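机器人学习通讯 · 方法与结果
2022年10月5日

换了皮肤，换没换难度？读Brolent的双手操作报告

本期要谈的是Brolent团队放出的一份技术报告，主题是仿真环境里的双手灵巧操作，方法叫Venckus，训练和评测都在他们自己的仿真套件Ornel里完成。报告的主张写得很醒目：策略从少量示范出发，靠外观随机化扩充数据，就能应付没见过的材质、颜色和光照。摘要里用了“视觉上稳健”这样的字眼，转发的人多半也是冲着这几个字去的。

我读了正文和附录，附录读得更久一些。先说结论：方法本身没有大问题，做得也算干净，但摘要里的那句话比实验能撑起来的范围宽了一大截。下面说说宽在哪里。

先交代做法。操作员戴设备遥操作一对仿真的人形手，每个任务录40条示范。任务一共6个，都在同一张桌子上进行，涉及拉抽屉、把盒装食品放进碗里、双手搬碗、开合一个带木板的装置，以及前面几样的组合。录完以后，Venckus把每条示范的物体状态和关节轨迹存下来，再换一套材质重新渲染，得到新的图像，动作标签不动。训练时策略看到的是换过外观的图像，学的仍是原来那条轨迹。

这种做法的好处很实在。遥操作贵，渲染便宜，同一条轨迹渲染多少遍都行，也不用担心标签出错。报告里还写了一个细节我觉得值得学：他们连机器人自己的外壳也一起换。很多同类工作只换桌面和背景，手永远是同一种颜色，策略就容易把手的颜色当成定位的拐杖。在Ornel里，手有时是深灰的枪色，有时换成别的配色，碗的表面也跟着变。
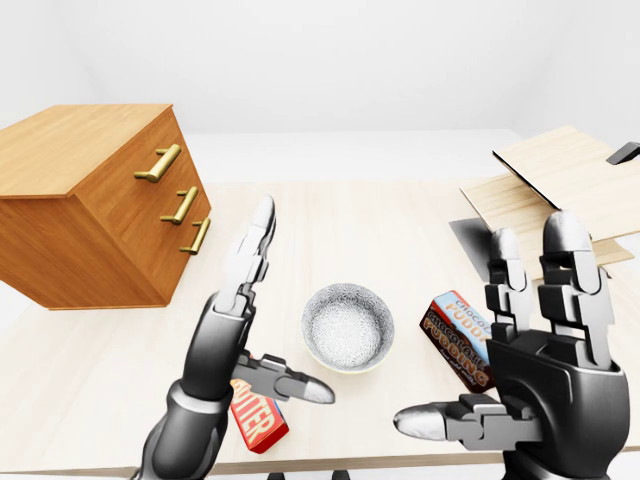
数字怎么读

报告的主结果是366次评测，成功211次。折算下来不到六成。作者把它同没有做外观随机化的基线相比，说提升显著，正文配了一张柱状图，柱子确实高出不少。可是图注没有写每根柱子各自跑了多少次，要到附录的表格里才能拼出来，而且基线那几列的评测次数没有单独给。我不认为这里有什么花招，多半是排版时省掉了，但对一篇主打稳健性的报告来说，分母是最不该省的东西。

再看任务之间的分布。平均到每个任务是61次，听上去不少，可成功率在任务之间差得很远。双手搬碗表现最好，拉抽屉居中，组合任务垫底。把这些揉成一个总数以后，读者看到的那个比例主要由容易的任务托着。如果有人打算拿Ornel做对照，我建议只引用分任务的结果，总数没有多少信息。

还有一个老问题：什么算成功。附录里拉抽屉的判据是抽屉位移超过阈值，放置任务的判据是物体中心落在碗口投影之内。第一条我能接受，第二条就偏松。盒子搭在碗沿上，中心恰好落在投影里，按这个标准也算放进去了。作者没有给出失败类型的统计，所以我们不知道有多少次成功属于这种擦边的情况。他们手里有全部状态记录，补一张表应该花不了多少时间。

评测用的随机种子也没有交代清楚。正文说训练和评测的材质集合不重叠，附录列出了材质的类别，却没有列出具体的划分。木纹、金属、陶瓷都出现在两边，只是贴图不同。一个策略见过许多种木纹，再见一种新木纹，算不算“没见过的材质”？作者认为算。我认为顶多算同一类里的新样本，真正的考验应该是训练时整类拿掉。

外观变了，布局没变

我最主要的保留意见在这里。Venckus重放的是原轨迹，既然轨迹不变，物体的摆放就只能跟着示范走。换句话说，外观可以无限多，几何上的变化却被那40条示范锁住了。报告里展示的样例很说明问题：橙褐色的木抽屉柜总在桌子左边，碗总在中间，浅色木板搭成的那个装置总在右边，后面是一片白墙。手的外壳可以变成黑白相间，碗可以从带斑点的白色变成闪着细碎反光的银色，可如果把颜色抹掉，只看轮廓，这些样例彼此非常接近。

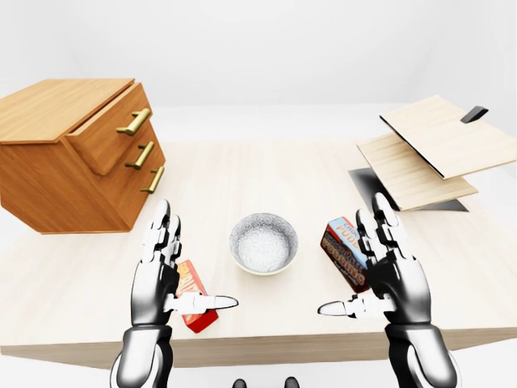

这会带来一个很具体的怀疑：策略到底在看什么。如果碗的位置变化很小，那么一个几乎不看图像、只靠本体感觉和记忆行事的策略，也能把手伸到差不多的地方。这样的策略当然对材质稳健，因为它压根没有用到材质。外观随机化训练得越狠，图像里可靠的线索越少，策略就越有动力走这条近路。报告里的稳健性曲线很平，平得漂亮，可是一条平的曲线有两种解释，作者只写了好听的那一种。

检验起来并不难。最简单的办法是把图像输入遮掉，看成功率掉多少。掉得多，说明视觉有用；几乎不掉，那这份报告的标题就得改。其次是把碗和抽屉柜平移到示范范围之外，一点一点往外挪，画出成功率随距离下降的曲线。第三是把桌上不相干的东西挪开或者多放几样，看手会不会跟错目标。三个实验都在仿真里，连一台真机都不需要。

附录里有一小段讲布局扰动，我翻到的时候很高兴，读完又有点失望。扰动只加在食品盒子上，幅度写的是“小范围”，没有单位。抽屉柜和碗不动。盒子的位置变了以后成功率下降，作者归因于抓取姿态不够多样，这个解释说得通，但它同时也说明，稍微离开示范的几何分布，方法就开始吃力。这段话放在正文里，整份报告的调子会诚实很多。

遮挡的情况同样值得单独拿出来说。双手操作里，手常常挡住要操作的东西，红色包装压在左手下面、布丁盒子被右手的手指盖住一部分，这在Ornel的画面里很常见。外观随机化对遮挡没有帮助，被挡住的部分换什么颜色都还是被挡住。报告却把遮挡和材质放在同一节讨论，标题叫“视觉干扰”，读起来好像一种办法解决了两件事。分任务的结果倒是透露了一点：目标离手近、容易被挡的任务，外观随机化带来的提升也最小。作者没有评论这一点。

与Drollitz的对照

报告拿来比较的主要对象是Drollitz，那套方法走的路子正好相反：外观基本不管，把功夫下在几何上，先把示范切成小段，再按物体的新位置把各段拼接起来，放进仿真里跑一遍，跑通的才留下。这样得到的数据外观单调，摆放却很丰富。

Brolent的结果表里，Venckus全面胜过Drollitz。可评测集是Brolent自己设计的，变的主要是外观，拿这样的考卷去考一个专攻几何的方法，输赢没有什么悬念。反过来，如果评测集主要变布局，我猜名次会颠倒过来。公平的做法是两张考卷都发，四个格子都填上。更有意思的做法是把两种办法叠在一起用，先拼接出新的布局，再重新渲染成新的外观，从原理上讲没有任何障碍。报告在展望部分提了一句，没有做。

另外，Drollitz那一列用的是默认参数。默认参数是给单臂夹爪设计的，搬到多指双手上，分段的阈值很可能不合适。作者说“未作额外调整以保证公平”，我对这种公平一向存疑。自己的方法在自己的套件里磨了很久，别人的方法拿来就跑，这只能叫省事。

哪些地方我愿意给分

说了这么多不满，也该把好的部分写清楚。

其一，物体状态和关节轨迹全部存档，任何人都可以重新渲染。以往很多工作只发布图像，后来的人想换个视角都做不到。Ornel这一点做对了，而且存档格式简单，我用一个下午就读进了自己的工具里。

其二，随机化机器人外壳这件事，他们做了单独的消融。只换物体、不换手的时候，换到新的手部配色上成功率掉得很明显。这是全文我最信服的一组结果，变量干净，解释也直接。对打算更换外壳或者给手套上保护套的团队，这条结论马上就能用。

其三，示范的数量控制得很克制。每个任务40条，操作员几天之内就能录完，小组也负担得起。如今不少报告动不动就堆数据，最后说不清是方法好还是数据多，Venckus至少没有这个毛病。

我不太满意的是渲染本身。白墙、白地、柔和的光，阴影又浅又软，桌面永远是浅色木头。报告声称随机化了光照，可样例里的光都很客气，没有强侧光，没有过曝，也没有那种半张桌子落在阴影里的情况。真实厨房的照明要难看得多。策略迟早要搬到真机上，这些恰好是最先出事的地方。报告没有真机实验，作者也承认了，这个我不苛求，但“视觉上稳健”后面应该老老实实加上“在仿真中”三个字再加一个限定：在这样的光照下。

拉抽屉为什么只有中等成绩

单独说说拉抽屉，因为它最能暴露这类方法的边界。抽屉把手是细长的横杆，手指得从合适的角度绕过去，差一点就会打滑或者顶在面板上。重放轨迹时，这些接触的时序全是录好的，渲染再多遍也不会多出一种新的接触方式。策略见到的把手可以有很多种光泽，见到的勾法却只有操作员做过的那几种。

附录给出的失败样例集中在两种：手指停在把手前面没有合拢，或者合拢了却没有勾住。作者把前者归为感知误差，后者归为控制误差。我觉得这条线划得太整齐。手停在前面，也可能是示范里操作员自己就爱在那里犹豫，策略把犹豫也学了进去。遥操作没有触觉反馈的时候，人常常会在接触之前停一下，我们自己录数据时也吃过这个亏。要区分这两种情况，看看示范的速度曲线就行。 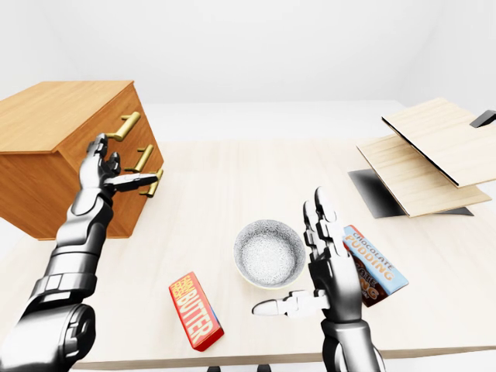

有读者在预览稿下面留言，认为我对布局的要求过高。留言的大意是，一份报告只改一个变量是科学上的美德，既然Venckus研究的是外观，就该把几何固定住，否则成功率下降时谁也说不清是哪边的原因；要求作者把两个因素都做完，等于要求他们写另一份报告。留言还说，遮掉图像的实验自己在类似的任务上跑过，成功率掉得很厉害，所以“策略不看图”的担心大概站不住。

这个意见的前半段我同意一部分。固定几何来研究外观，作为实验设计没有错，错在摘要没有把这个前提写出来。读者看到“没见过的场景”，想到的是换了一张桌子、换了一种摆法，不会想到同一个摆法换了贴图。至于后半段，遮掉图像掉得厉害，只说明策略用了图像里的某些信息，比如任务进行到了哪一步，还不足以说明它用图像定位了碗。遮图加平移，两个实验要一起做才有说服力。留言者如果愿意把结果整理出来，本通讯很乐意刊登。

给打算使用Ornel的读者几点建议。存档可以放心用，评测脚本建议自己改一遍，尤其是放置任务的判据，至少加上盒子静止以后再判定这一条。材质划分自己重新做，按类别拿掉，不要按贴图拿掉。引用成功率时注明任务，别引那个总数。如果手头有算力，把抽屉柜和碗的位置也放开，哪怕先只做一个任务。

我已经把遮图实验、评测次数和材质划分这几个问题发给了Brolent团队，到发稿时还没有收到回复。若有答复，会在10月的下一期里照登，包括那些证明我多虑了的部分。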